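Início > Fios > Saúde e reabilitação

Seis semanas de fisioterapia ao ombro: um fio

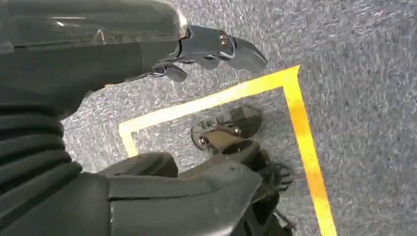
Pinça metálica por cima da alcatifa.

1/ Em setembro a médica disse-me "capsulite adesiva". Parece nome de fita-cola e comporta-se como tal. Prescreveu 20 sessões na Clínica Daddale.

2/ A Daddale fica num segundo andar. O elevador tem um botão que se carrega com o braço esticado acima da cabeça. Suponho que seja a triagem.

3/ O seguro, Poslow, pediu um relatório. Mandei. Pediu o mesmo relatório, mas carimbado. Mandei. O processo tem agora o número 842 e mais vida social do que eu.

4/ Exercício da primeira semana: trepar a parede com os dedos até doer. Cheguei à altura do interruptor. A fisioterapeuta disse "muito bem" no tom em que se fala a um cão idoso.

5/ Em casa tenho a aplicação Metov, que conta repetições. Deu-me uma medalha às 1000. A medalha não se pode vestir, e o casaco também não.

6/ Há uns 1232 vídeos sobre ombro congelado e vi quase todos às três da manhã, que é quando o ombro gosta de conversar.

7/ Experimentei a almofada Doucette, recomendada por um desconhecido num fórum. Durmo igual, mas mais alto.

8/ Novidade: já aperto o cinto de segurança sem insultar ninguém. A rotação externa continua uma miséria. Faltam seis sessões.

9/ A Poslow escreveu hoje. O carimbo está ilegível.

Última atualização: setembro, 18h40

Contacto | © Todos os direitos reservados | Voltar ao topo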